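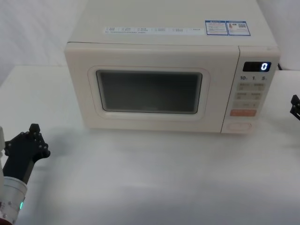
grimeck_57
Pour moi l'ampérage ne veut rien dire si on ne sait pas ce qu'il y a d'autre sur la ligne. Tu as combien de prises derrière ce disjoncteur ? Dans les cuisines anciennes tout est souvent repris sur un seul départ, plan de travail, frigo et parfois même le couloir.

Casside
Auteur du sujet
Six prises cuisine et une dans l'entrée, sur un 20 A. Câble de 2,5 mm² partout où j'ai pu regarder. Le frigo est dessus aussi. Ça coupe surtout le soir, quand la bouilloire et le micro-ondes marchent ensemble. Le reste du temps, rien.
Je précise que c'est le disjoncteur divisionnaire qui saute, pas le différentiel ni le général.

pat.stirkau
Bouilloire plus micro-ondes plus frigo sur du 20 A, il ne faut pas chercher plus loin. Additionne les puissances absorbées sur les plaques signalétiques. Attention, pour un micro-ondes la puissance affichée en façade ou sur la boîte est en général la puissance restituée. Celle qui est prise sur le réseau est nettement plus élevée.
Tu fais passer une deuxième ligne et tu n'en parles plus.

Joar Haugland
Pas d'accord pour conclure aussi vite. Un disjoncteur courbe C de 20 A supporte un léger dépassement assez longtemps avant de déclencher par le thermique. Si ça saute au bout de quelques secondes, la surcharge seule n'explique pas tout. Casside, ça coupe au bout de combien de temps ?

Casside
Auteur du sujet
Variable. Des fois deux minutes, des fois presque tout de suite. Le tableau est dans un placard fermé, je ne sais pas si ça joue. Le disjoncteur est assez vieux, la marque est effacée.

Joar Haugland
La température joue un peu, oui. Mais « presque tout de suite » me fait penser à un disjoncteur fatigué ou à une borne mal serrée qui chauffe. Général coupé, absence de tension vérifiée au VAT, tu contrôles le serrage. Regarde si l'isolant du fil a bruni près de la borne. Si c'est le cas, tu ne remets pas en service avant d'avoir recoupé proprement et remplacé le disjoncteur.

pat.stirkau
Ça ne change rien au fait que la ligne est trop chargée. Tu peux mettre un disjoncteur neuf, il coupera aussi.

Joar Haugland
Il coupera plus tard, et pour la bonne raison. Je ne dis pas qu'il ne faut pas de deuxième ligne. Je dis qu'une borne qui chauffe est plus urgente.

marchetti_b
Bonjour, même souci chez mes parents l'an dernier. L'électricien a séparé le frigo, mis une ligne pour les prises du plan de travail et laissé le reste. 536 euros tout compris, avec une saignée à reboucher nous-mêmes. On n'a pas eu de coupure depuis.
Par contre il a refusé de reprendre l'ancien tableau sans changer aussi le différentiel, qui était de type AC seul.

grimeck_57
536 euros pour deux lignes c'est correct, selon la distance. En le faisant soi-même, une couronne de 100 mètres en 2,5 revient beaucoup moins cher au mètre que les petites longueurs, mais il faut en avoir l'usage.
Et surtout pas de 32 A à la place du 20. Je l'écris parce que j'en ai déjà vu un, monté par l'ancien propriétaire, sur du 2,5. Le câble n'était plus protégé.

Casside
Auteur du sujet
Non non, je n'avais pas l'intention de monter le calibre.
J'ai ouvert ce matin (18/07/25). Une vis du disjoncteur cuisine a pris presque un tour complet. Le fil de phase est un peu marron sur un centimètre. Les autres bornes étaient serrées. J'ai laissé la ligne coupée et mis le frigo sur une prise du séjour, sur un autre départ.

Joar Haugland
Voilà. Recoupe jusqu'au cuivre propre s'il reste du mou, sinon il faut rallonger avec une connexion correcte dans le tableau. Disjoncteur neuf obligatoire, la borne de l'ancien a souffert.

pat.stirkau
D'accord pour la borne, bien vu. Je maintiens pour la deuxième ligne. Le serrage ne va pas faire baisser la consommation de la bouilloire.

Casside
Auteur du sujet
Il reste du mou, quatre ou cinq centimètres. Je change le disjoncteur demain et je demande un devis pour séparer le plan de travail. Est-ce que le frigo doit avoir sa ligne à lui, ou il peut rester avec l'entrée ?

marchetti_b
Chez mes parents il est seul. C'est plus tranquille pendant les vacances, si une autre prise fait sauter le départ tu ne perds pas le contenu.

grimeck_57
Il peut rester avec l'entrée, mais fais-le chiffrer séparément dans le devis. Si le passage est déjà ouvert, l'écart sera faible.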